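Windden policy toolkit -- Support tracker
Ticket: Stage labels disagree with what the arm is doing on the drawer task
Component: stage estimator
Status: open, waiting on reporter
Version: Birkumberg release, May build

Opening comment (reporter)

Hello all, and thank you in advance for reading, as I know I tend to go on. We are using the stage estimator to split long demonstrations into shorter pieces before training. It is the same method as in the Brokeo write-up: the model looks at the head camera and the arm state together, gives every time step a stage name, and the policy is then trained with that name as an extra input. On our tabletop tasks it has been lovely. We have had no complaints at all until we moved to the apple task.

The task involves a gray cabinet with drawers, a bowl on top and an apple, with the bottom drawer open. The stages we defined are "approach", "grasp", "lift", "over top" and "release". Our set is 1,406 episodes, and I trained the estimator on all but 70, which I held back and went through by hand over more cups of coffee than I would like to admit.

The trouble is in the low part of the task. With the fingers around the apple down in the drawer, the estimator keeps answering "approach", and it stays there well past the point where I would have marked "grasp" myself.

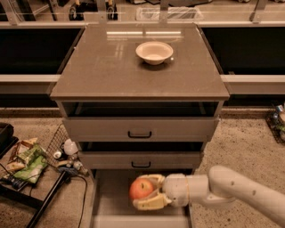 I first thought I had mixed up the stage list, so I exported it again and compared it line by line. It matches. I then retrained with a longer history window, going from 600 milliseconds to 800, and the labels became smoother but no more correct. If anything, the wrong ones got more confident, bless them.

What I have tried so far:
Cleared the feature cache and rebuilt it.
Checked that camera and arm timestamps line up (they do, to within one step).
Turned off the random crop during training. Small improvement, nothing to celebrate.
Ran the estimator on arm state alone. Worse everywhere except in the drawer, where it was a bit better. I found that interesting and would love to hear what you make of it.

Reply (maintainer)

Thank you for such a careful report, it makes our side of things so much easier! Your last point is the one that caught my eye. If arm state alone does better in the drawer, then the image branch is probably pulling the answer the wrong way, and I would look at how much detail is left after resizing. The default config shrinks the head view quite hard, and an apple at that depth ends up very small, with a pale gripper in front of a pale drawer floor. An open hand beside the apple and a closed hand around it may look nearly the same to the network.

Could you post a time step where "approach" is the right answer, from the same camera? And please run windden-inspect with the saliency option on both, if you have the patience for it. It is slow, I am sorry to say.

Reporter

Of course, and no need to be sorry, I let it run over lunch.

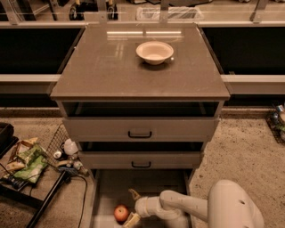 Attachment 2: gripper open next to the apple, bottom drawer. Hand label "approach", estimator "approach".

So that one is correct. The saliency maps were nearly twins, though. In both cases most of the weight sits on the cabinet top and the bowl, with hardly anything inside the drawer. I had honestly expected it to be looking at the fruit -- silly me.

Maintainer

Not silly at all, I would have guessed the same. The bowl and the shiny top are large and high in contrast, so they make an easy landmark, and the network leans on them. We saw something close to this on the Sobczak bench with a deep tray.

Please try two changes, one at a time so we can tell them apart:

1. Set crop_mode to "wrist_projected". It takes a second, full-resolution crop around the point where the gripper falls in the head image, and passes it in next to the small full view.
2. Raise state_dropout from its default only after you have results for the first change. Doing both together muddies the water, as I have learned the hard way.

It would also help to know how the estimator behaves up on the tabletop, with the apple at the same height as the bowl. If the labels are good there and poor in the drawer, the crop is very likely the whole story.

Reporter

I pulled out the tabletop steps this morning and went through them with the old weights, before touching the config.

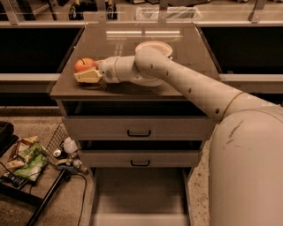
The labels up there are in much better shape. "Over top" and "release" agree with mine nearly all the way through, and the few misses are a step or two early, which I can live with quite happily. The drawer steps remain the sore spot, so your theory is holding up nicely so far.

The retraining with wrist_projected is running now. One small question while I wait: the crop seems to assume the calibration file from the start of the session, and we recalibrate the head partway through on long days. Does it pick up the newer file by itself, or should I split the sessions?

Maintainer

Please split them for now. It reads the calibration once, when the session is opened, and I will file a separate ticket so that gets fixed properly. Leave this one open until your drawer numbers are in, and do post them even if they are disappointing.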